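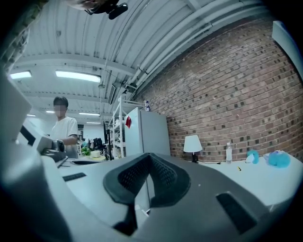 4.2 Surface finish and reported glare

Complaints about glare in shared workrooms are usually recorded against the light fittings, and the surfaces that send the light back to the eye receive less attention. The Daltance survey asked respondents to name the surface that troubled them most, and 222 usable replies were returned from the Hunt and Predeck buildings in January. Replies were coded by finish and by main color. Mixed patterns were difficult to code under this scheme. A mottled cloth in olive, tan and dark green, such as the camouflage-patterned fabric at the upper left of Figure 1, has no single main color, and two coders may reasonably place it in different groups. Patterned textiles were therefore entered under a separate heading and left out of the color comparison. Cloth of any kind was seldom named as a source of discomfort.

Floors and work surfaces were named most often, followed by screens and window sills. The difference between the two buildings was small for screens and larger for floors. The Predeck rooms were refitted with a matte covering supplied by Binico, while most of the Hunt rooms kept their earlier finish. Both buildings are lit to a design level of 400 lux at desk height, and the fittings are cleaned on the same schedule. Desk-height readings taken by Bhat did not differ enough between the buildings to account for the pattern of replies. Each reading was taken after the fittings had been on for 10 minutes, with the blinds closed.

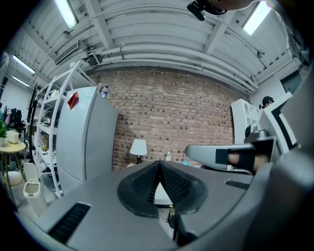

Does a dimmer room produce fewer complaints of glare? Only to a limited extent: respondents in the dimmer rooms named floors less often, but they also reported more difficulty in reading printed text, and their overall rating of the lighting was no better.

The position of the respondent was a stronger predictor than the light level. Persons who worked standing, and who looked down for much of the day, named the floor more often than those who sat facing a wall. Moving a seated respondent by one desk was in several cases enough to remove the complaint. Changes of this kind cost nothing and were generally accepted by building managers, although they were not always possible in rooms with fixed power outlets.

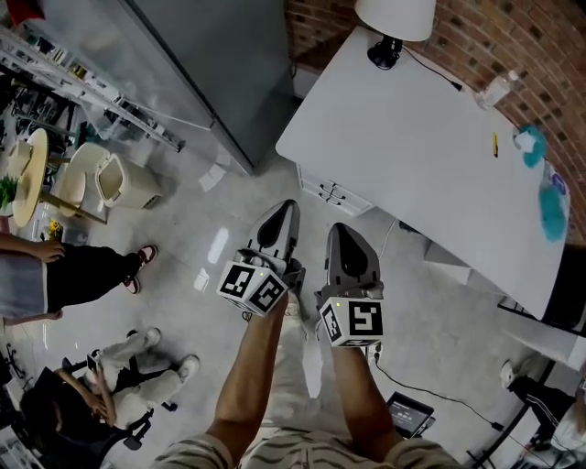 Gloss was assessed by eye on a four-step scale, from matte to mirror-like. The scale is coarse, and it was adopted so that building staff could repeat the assessment without instruments. The light gray floor in Figure 3 would be placed near the upper end, as the ceiling lights appear in it as bright white patches. Patches of this type shift as the viewer moves, and respondents described them as more tiring than a steady bright area of the same size. Task lamps present a related problem when they stand on pale furniture. The white table in the same figure carries a lamp with a black base, and on a top of that color the placement of a lamp deserves as much care as its output. Saranya Bhat carried out all gloss assessments for the Hunt building, and a second assessor repeated those for Predeck.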